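Gripper comparison, the cloth round

Welcome to our little gallery! I've been picking on hand-held grippers for a while now, and blue cloth is my favorite way to do it, because fabric flops, folds and hides its own corners (a block just sits there and lets you win). I wanted to know how the black curved fingers feel next to the white-bodied gripper with the padded jaws, so I spent a very happy Wednesday pinching laundry.
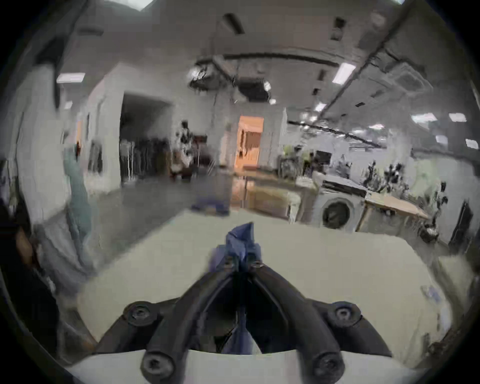
Same black fingers in both shots, same blue.
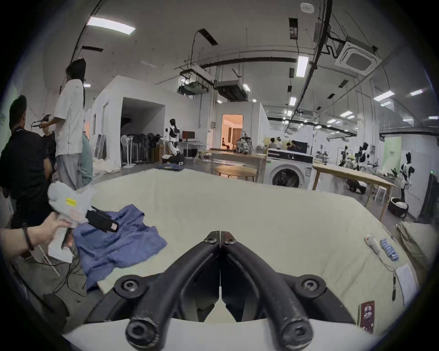 Ottilie Reisinger
Test lead, grippers and hand tools, Sandano

My first picture is the pinch I like best, right at the tips with a good wad of cloth standing up above them. The second has the white gripper pointing down at the crumpled cloth on the padded table, and you get a nice look at how scuffed my fingers are. I mean the gripper's! We've logged more than 1748 grasps in this round, and I think the curved pair is easier on the wrist, while the padded jaws feel surer on a single thin layer. Fares Azar disagrees with me on the wrist part and is welcome to write his own page.

Next up I'm swapping the tip screws for flush ones and going back to denim. Send me your worst fabrics, please, I have room in the drawer!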